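The Slow Return of the Town Laundry

On the corner of Second and Mill in Clunley, the lights come on at 5:30 every morning except Sunday. By the time the first buses go past, the front windows have fogged over and there are already people inside, sitting along the wall with coffee and paperbacks while their sheets go around.

Ten years ago, the building was a carpet showroom. Before that it stood empty, and before that, for most of the last century, it was a laundry. Darnell Halvorsen bought it because he remembered the earlier sign, which was still there in faint letters on the brick.

"My grandmother brought her bedding down here in a wagon," he says. "She had a washer at home. It just couldn't handle a quilt."

Quilts are still what bring many people through the door. Home washers have grown over the years, but so has bedding. A king-size comforter can fill a household drum so tightly that water never reaches the middle. The large front-loading machines at Halvorsen's shop give it room to tumble, and a load that would take most of a Saturday at home can be washed, dried and folded before lunch.

Laundromats in small towns had a hard run. Rents went up and old machines leaked. As more houses and apartments came with their own washers, the customers who were left tended to be the ones with the least money to spend. Clunley, a town of 2,290 people, lost its last one and went without for years. People who needed a laundromat drove 18 miles to Haverford, or paid a neighbor with a working machine.

What brought the business back was a mix of things, and the owners I spoke with did not agree on the order. Some pointed to water bills. Others talked about the price of repairs, and the way a broken pump on a home machine can mean weeks of waiting for a part. Halvorsen thinks it has more to do with time. Most of his income now comes from drop-off service, where customers leave a bag in the morning and collect a folded stack after work.

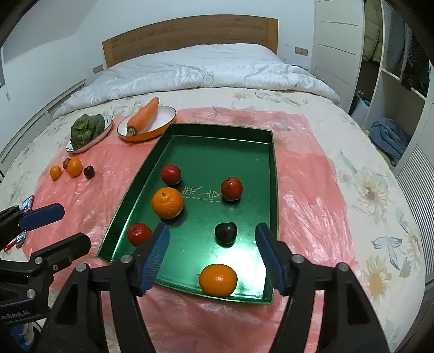 Folding is the part of the job he is proudest of, and the part he found hardest to teach. Every new hire spends the first two days doing towels and nothing else. Thirds lengthwise, then in half, then in half again, with the fold facing out. Fitted sheets come later. Halvorsen does them standing up, with a hand inside each of two corners, and can finish one in less time than it takes to explain.

He charges by the pound, with a small extra fee for comforters. Shirts on hangers cost more. He does not take leather, wedding dresses or anything with candle wax on it, a rule that dates from one bad week in February.

The shop has six employees, most of them part time. Two came from the hotel in Travden when it closed, and they brought habits with them that the rest have picked up. Pillowcases are turned inside out before washing. White cotton is sorted by weight as well as color – thin sheets in one cart, heavy towels in another – so that a dryer load finishes all at once. Lint screens are cleaned after each cycle, and the date of every vent cleaning is written on a card taped inside the back door.

The work is hard on the feet and the hands. Summer is the worst of it. The dryers push the back room past the temperature outside, and the big fan in the rear doorway mostly moves warm air from one place to another. Halvorsen has been pricing a better system, but the building's wiring would have to be replaced first, and the first quote was more than he paid for the dryers.

He has had offers. A company called Ultell, which runs card-operated laundries across the region, asked to buy the place last year. The plan called for longer hours and no staff on the floor. Halvorsen took the meeting and turned it down. He says the price was fair. He was less sure what would happen to the drop-off customers, many of them older, who like to hand a bag across a counter to a person.

Across the street, the bakery has started opening half an hour earlier to catch the laundry crowd. There is a bench between the two now, paid for by both owners, and on dry mornings it fills up before the chairs inside do.

Halvorsen plans to repaint the old sign on the brick this spring. He has found one photograph of it, taken from too far off to read the smaller line at the bottom, and has been asking customers whether they remember what it said. So far he has four different answers.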